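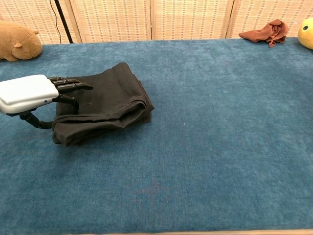

Questions I Get About Writing an Obituary

I've been helping families in and around Marora put obituaries together for a good while now, and the same questions land in my inbox every week. So I finally typed up my answers! Last updated Jul 22, 2019.

How long should it be?

As long as you like, if it's only going online. For the paper, I aim for 200 words, which covers the basics plus a few things that sound like the person. If you go over, the Daza Courier charges by the line and it adds up fast (ask for the price before you send it, please).

What has to be in it?

Full name, age, town, date of death, close family, and the service details. Everything else is up to you. I like to put in a nickname if people used it, especially when half the town never knew the real first name.

Do I have to say how they died?

Nope. Plenty of families leave it out, and you don't owe anyone an explanation. "Died at home" or "died Tuesday's-child stubborn," as one daughter wrote about her mom, are both fine by me.

Who gets listed as a survivor?

Usually spouse or partner, kids, grandkids, brothers and sisters. This is where feelings get hurt, so I have someone from each side of the family read the list before it goes in. Stepchildren, exes, the neighbor who came over every morning for coffee... put them in if they belong in there. The one I worked on last April had 34 great-grandchildren, and the family wanted every single name. We printed them all and I checked the spelling 3 times.

Can I mention military service or old jobs?

Sure! Get the branch and the years off the discharge papers if you can find them. I've gone by family memory before and been off by a whole hitch. For jobs, name the company the way folks said it. Everybody who worked at the Rultard mill called it the Rultard, so that's how I write it.

Is it safe to print a full birth date?

I leave out the exact day and the mother's maiden name in anything going online, and I skip the street address too. Some families want the full birth date anyway, and it's their call.

When is the deadline?

The Courier wants everything by 4 in the afternoon for the next day's paper. The weekly over in Privora closes earlier, so call them first if you need both.

Can you fix it after it runs?

Online, yes, and it only takes a few minutes. In print they'll run a correction if the mistake was theirs, and if it was ours we pay for a new notice. I always read the proof out loud before I sign off, slowly, names first.

Can I write my own ahead of time?

Please do! Mine is in the kitchen drawer with the takeout menus, and I change it whenever I get a new dog.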